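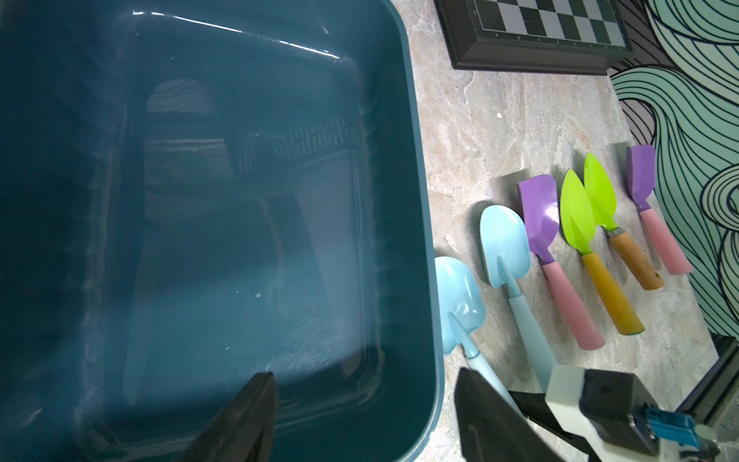 Borkwood Makers Club — Robots & Gadgets Corner

So I finally caved and bought a wrist camera kit. I've been going back and forth on the Somar since November, mostly because I already own two arms' worth of half-finished projects and didn't need another box on the shelf. Then Ornella Marchetti from our club said she'd go halves on it if I did the writing up, and well, here I am doing the writing up.

For anyone who hasn't followed along, the Somar is an add-on kit. You get the gripper with its two black fingers, the little camera that looks down past them, the mount, the cable, and a year of the Skurnum software that ties it all together. You supply the arm. The kit came to just over 200 for my half, and I'll let you work out how I explained that at home.

Setup first. The mount went on with four screws and the tiny hex key they give you, which I lost and found again in my sock. The cable is short. I mean really short! If your controller sits behind the arm like mine does, you'll want the extension, and that's sold separately (of course it is). The connector seats with a nice firm click, and it hasn't worked loose on me yet.

The software took longer. Skurnum wants an account, then a confirmation email, then an update that sat at 73 percent long enough for me to go make a sandwich and eat it. After that it was pretty painless. It finds the camera on its own, shows you what the gripper sees, and walks you through a calibration where you nudge the arm to a few spots and press OK. I did it twice because I bumped the counter the first time.

Now the fun part. The job I picked was cleanup: kids' garden tools off the counter and into the big dark teal tub. I like this as a test because the tools are all handles and no sensible middle. You've got pale blue shovels, lime-green trowels and purple scrapers with pink handles, all laid out in a slanted row next to the tub, and each shape wants to be grabbed a little differently. A block is a block whichever way you come at it. A trowel has opinions.

The scrapers are my favorites. The square head gives the software a good clear edge to work with, and the purple stands right out against the marble pattern of the countertop. The trowels are nearly as good. That lime green is hard to miss, and I've learned to aim for the handle and leave the leaf-shaped blade alone. One of them has an orange-brown wooden handle with a little hanging hole, and I'd love to teach the arm to hang it on a hook someday. Not this month.

The light blue shovels are trickier. When one of them is lying right up against the rim of the tub, the gripper has to come in at an angle or it'll knock into the plastic. The Skurnum app has a setting called Keep Clear where you tell it how much room to leave around a container, and the default is way too timid for this. With the default on, mine just hovered and thought about it and went home again. I turned it down a couple of notches and it got a lot braver.

And then there's shine. My tub is glossy, and I mean glossy, with big bright streaks along the rim and down the inside wall. You even get the wood grain and some gray and white stripes reflected in it. I worried about this a lot, because my old camera setup used to see a reflection and go chasing after it like a cat with a laser pointer. The Somar did it a few times early on. There's an exposure slider buried three menus deep, under Advanced and then Image and then More (why is there a More?), and pulling that down helped more than anything else I tried. Moving the lamp helped too.

Ornella came by one evening to have a go at it and promptly set up a harder course than I had. She wanted to know if the chessboard would confuse it. We left the board on the counter past the top of the row of tools, black and light gray squares and all, and ran the whole thing again. It paid no attention to the board, so I owe her a coffee. She was also pleased with how the swirly green and navy wall panel didn't bother it, though I'd never have thought to worry about that one.

What I don't love: the view from the camera includes the fingers, so there's always a bit of your workspace hidden behind them, plus the corner where the wrist housing sits. A long shovel handle can disappear under there and you have to guess where it ends. I've gotten used to it, and you can tip the camera a touch with the thumb screw, but I'd have liked a longer bracket in the box. The manual is also thin. It's 9 pages and two of those are about recycling. I got more out of the user forum, where one thread on soft grips has 1,628 replies and, if you're patient, most of the answers you'll need.

Noise is fine. You can run it at ten at night without waking anybody, and I have. The fingers open and close with a little whirr and that's it.

Would I buy it again? For a club, yes, no question. Splitting it makes the price easy to swallow, and the app lets you keep separate profiles, so Ornella's very cautious settings don't end up on top of mine. For one person at home with one arm, I'd wait and see if they do a bundle with the extension cable and the longer bracket. Also keep an eye on the software renewal. The first year is included and after that it's a subscription, and I couldn't get a straight answer out of the sales page about what still works if you let it lapse. I've written to ask them and I'll update this post when I hear back.

Next up I want to try the job in reverse, with the tools going out of the tub and back into a tidy row. That tub is deep, so I'm expecting some trouble with the corners. If you've got a Somar and you've done anything like this, leave me a comment with your Keep Clear number. Mine's at two right now and I have a feeling it could go lower.

— Viola Serra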